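Collecting Hand-Held Gripper Demos for a Small Learning System: My Term Project Report
Ayman Lamrani
31 December 2021

So this report is supposed to cover what I did, what I learned, and what I'd hand over to whoever picks up the project next. I'm going to do it more or less in the order things happened, because that's how my notes are and I'd rather spend my time on the parts that matter (mostly the labeling, which ate my life).

The project is called Testetti. The goal was to gather enough examples of everyday tabletop jobs, done by people holding a gripper in one hand, that a learning system could copy them later. No robot arm was involved on my end. You hold the gripper, the camera on it records what it sees, you do the task, you stop. One recording of one task from start to finish is what we call a run, and I'll use that word all the way through.

What we were trying to collect

The first plan was big and vague. I wrote down every chore I could think of and figured we'd just do all of them. My advisor looked at the list for maybe ten seconds and asked which ones I could reset quickly by myself. That was a good question! Folding a towel takes no time to reset. Pouring rice takes forever, and then you're on the floor with a brush.

We ended up with 28 tasks. Most of them are pick-and-place with a twist: put the cup on the saucer, hang the mug on the hook, drop the marker in the holder with the cap facing up. A few use two grippers, one per hand, like opening a zip bag or pulling a lid off a jar. The two-handed ones were the most fun and also by far the worst to get clean recordings of — your hands want to help each other out in ways that block the view.

The setup

The grippers are the older Millus type that the lab already had. They're chunky, and after an hour your wrist knows it. Each one has a camera, a trigger you squeeze to close the fingers, and a printed marker so that its position can be worked out from another view. The recording software is a thing called Hivska that a former student wrote, and it's pretty great as long as you start everything in the right order. Camera first, then the clock sync, then the gripper. If you start the gripper first it looks totally fine and then saves a file with no finger positions in it. I lost an entire morning that way in my first week, and after that I taped the order to my laptop.

The clock sync deserves its own paragraph. When you record from two grippers, you need both streams to agree on what time it is, or the left hand seems to grab the jar before the right hand has let go of it. We tried clapping in view of both cameras, like on a movie set, and it sort of worked, but finding the clap afterward was slow. What we use now is a screen flashing a changing pattern. You show it to both cameras at the start of each run and the script lines things up. It adds a few seconds per run and I never once regretted it.

How a session went

A session was one person doing runs and one person resetting the objects, then swapping. Before every block we did a mapping pass, where you wave the gripper slowly past the walls, the ceiling and the furniture so that the tracking has something to hold onto. People always rush this part. I rushed it too. Then the path comes out with a big jump in the middle and the whole block goes in the trash. 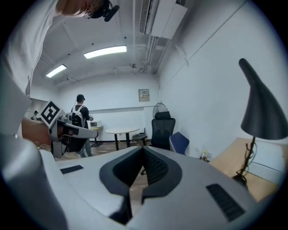 Grippers out in the project room, with one of us leaning in over the tool.

I also learned that plain white walls are not your friend when it comes to tracking. The system looks for corners and edges, and a smooth wall doesn't have any. Furniture helps a lot, and so does anything with a bit of texture. For the tasks we did near a bare wall I started tilting the gripper during the mapping pass so it caught more of the room, and the number of lost tracks dropped right away.

Lighting was the other thing. Overhead lights are nice and even, but shiny objects pick up the reflection and the camera adjusts its exposure in the middle of a grasp. Locking the exposure fixed it. I wish I had done that before recording all the spoon runs, but oh well, the spoon runs got done twice.

One habit I'd recommend to the next person is saying the task name out loud at the start. The audio is recorded anyway, and when the file names got scrambled (they did, in the third week, totally my fault) I could just listen and put everything back.

Numbers

By the end I had 1434 runs saved. That sounds like a lot to me, since I was there for all of them, but it's small for this kind of thing and I know it. They came from 21 sessions spread over the fall term, with the last few squeezed into December when the building was quiet and I could leave the objects out between days.

The split between tasks is uneven. The cup-and-saucer task has way more than its share because it was our warm-up, and everyone did it first. The zip bag task has the fewest. If I were starting over I would set a quota per task and stick to it, even when a task is annoying. Especially then, I guess.

Labeling and throwing things out

Okay, the labeling. Every run gets one of 3 labels: good, usable, or reject. Good means the task got done in one smooth go. Usable means it got done but with a fumble, like a dropped cap that was picked up again. Reject means the tracking failed, the task failed, or somebody's sleeve covered the camera at the important moment.

I thought this would be quick. It was not quick! The line between good and usable kept moving on me. In week two I was marking small wobbles as usable, and by week six I was letting them through as good, so I had to go back to the start and redo the early ones with written rules. The rules are in the folder called Abdelaziz, next to the runs themselves. Please read them before labeling anything. Please also argue with them, but do it before you start and not halfway through like I did.

We kept the usable ones, by the way. There was some back and forth on this. My thinking was that a learning system that only ever sees perfect grasps won't have a clue what to do when the cup slips, and a recovery is worth showing. I can't prove that with what I have. It would make a nice project for somebody: train once with the fumbles in, once with them out, and compare.

Things that went wrong

The trigger on one gripper got sticky and stopped closing all the way, so there's a stretch of runs where the recorded finger width never reaches zero. Those are flagged in the notes file, and you can correct them by subtracting the offset.

Different people squeeze very differently. I close the fingers slowly and my main partner snaps them shut. In the data it looks like two separate skills. I don't know if that's bad — maybe variety is good here — but I put a person code on each run so it can be sorted out later.

We also all got lazy about where we stood. If you look at the paths from one block on top of each other they nearly match, and that's no good if you want the system to cope with a cup in a new spot. From the middle of the term on, I rolled a die before each run to decide which patch of the table the object started on. It felt silly, and it made the starting positions a lot more spread out.

What I'd do next

More two-handed tasks, for sure. A second room too, because right now almost all the runs share the same background and I'd worry about the system learning the furniture. I'd also like a little beep when tracking is lost, so you know to stop and redo the run on the spot and don't find out that evening. I started writing that and got as far as the beep. It currently beeps all the time. The code is in the same folder as the labeling rules, in a file with "beep" in the name, and the spare trigger springs are in the top drawer with the charging cables.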